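Sabina Machala
Nov 2, 2018

I have been promising a thread about the mug problem for ages, so get yourself something warm to drink and settle in, because I am not known for being brief and I have a lot of feelings about mugs.

For anyone new, I look after the tea and coffee corner at Akande (among other things, but it's the part people stop me in the hallway about). We share the floor with the Wurkeck folks, and between us we have one small kitchen, one sink and a truly heroic number of mugs.

When I say heroic - on the first Monday in October I took every single one out of the cupboards and lined them up along the counter, and then along the windowsill, and then on top of the microwave. There were souvenir mugs, mugs with the names of people who left before I was hired, and one with a little ceramic frog at the bottom that scared me half to death the first time I finished my coffee.

My first idea was hooks. I love hooks! My grandmother had a row of them under her kitchen shelf and I always thought it was the prettiest thing in the house. But our cupboards are that thin stuff that crumbles when you look at it, and the second hook came out in my hand with a good bit of the shelf attached. So, no hooks.

My second idea was a mug tree, the kind with arms. It held six and it was lovely right up until you took one off the left side, and then the whole thing leaned over like it wanted to tell you a secret. I took it home and now it holds my necklaces, where it is very happy.

Then my sister asked me why the mugs had to live in the kitchen at all. People don't drink their coffee in the kitchen, they drink it at the tables, and then the mugs sit there until somebody feels guilty enough to carry them back. I thought about that the whole drive home.

So the new plan is baskets, one to a table. Clean mugs start out in the basket, you take one when you need it, and at the end of the day whoever is heading toward the sink takes the used ones along. I bought 4 to begin with, which was every one the store had on the shelf that afternoon.

I went with wire because I had a wicker one at home years ago and it never really recovered from a spilled cocoa. Wire you can just rinse in the sink. It also lets the mugs breathe a little if they go in a tiny bit damp, and let's be real, in a shared kitchen they always go in a tiny bit damp.

A few people have asked what the baskets look like and whether they take over the whole table. I don't think they do! Push one toward the far side and you still have plenty of room in front for a notebook and your elbows.

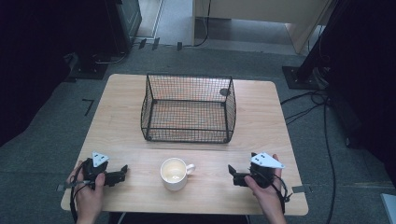 One of the wire baskets, and a plain white mug to go with it.

I've gone back and forth on whether everybody should get matching mugs. Part of me would adore it, all the same white, so tidy. And the other part of me remembers how upset my friend in accounts was when her sunflower mug went missing for a week, and I just don't have the heart. For now it's a mix - plain ones for the baskets, and your own special one can live at your desk.

If you want to try this where you work, please measure your mugs first, and measure them with the handles on. I did it with just the round part (I know, I know) and had to rethink how many fit. Turning the handles so they all point the same way helps a lot. Stacking does not help, please don't stack them, I have the chips to prove it.

Also, put a folded dish towel in the bottom if the clinking bothers you. Garnov, who sits closest to the door and hears absolutely everything, asked for one on day two, and I ended up doing it for all of them in a nice blue stripe.

Still unsolved: teaspoons. I don't know where they go. I bought a dozen in the spring and this morning there were three in the drawer, and one of those was a measuring spoon. If anybody has a system that works I would dearly love to hear it, replies are open and I read every one of them.

And if you're on our floor and the sunflower mug turns up on your table, you know whose it is. Please walk it home to her.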